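Hirberg Releases Method for Teaching Grippers to Handle White, Low-Contrast Parts

FOTMONT – Researchers at Hirberg have published a training method that helps robot arms handle pale, plain objects, which wrist cameras often read poorly. The work was led by Nabila Bensaid and Malachy Mac Mathúna and ran for 2 years.
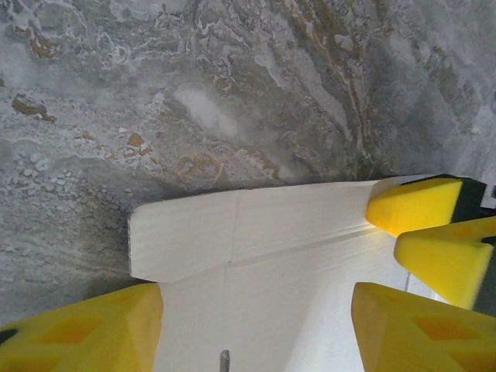
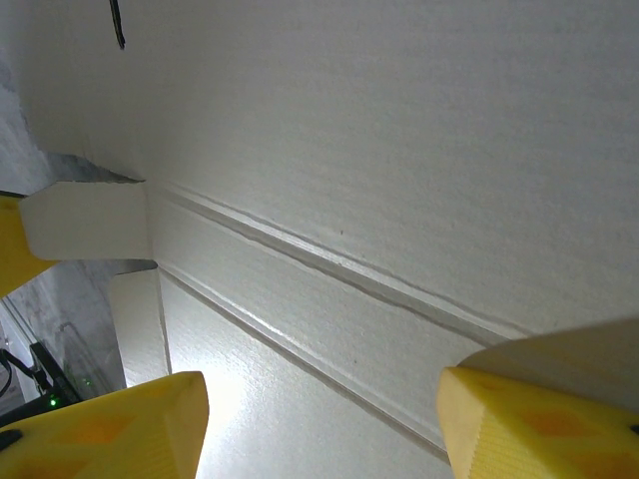 Wrist-level views of white objects, with the yellow gripper fingers in view.

Abdelghani Bouazza of Prukach said that glare on white surfaces had long been a weak point in his own tests, and that he would like to see the method tried on glossy parts before drawing wider conclusions.

The method trains on over 1,000 short recordings made at close range. It gives more weight to edges and shadows – the cues that remain when color is of little help – and less to overall shape. A new type of object needs 40 recordings.

The paper and training code are free to download. A second release, covering work with 2 arms, is planned for February.

Press contact: Diễm Kim, Hirberg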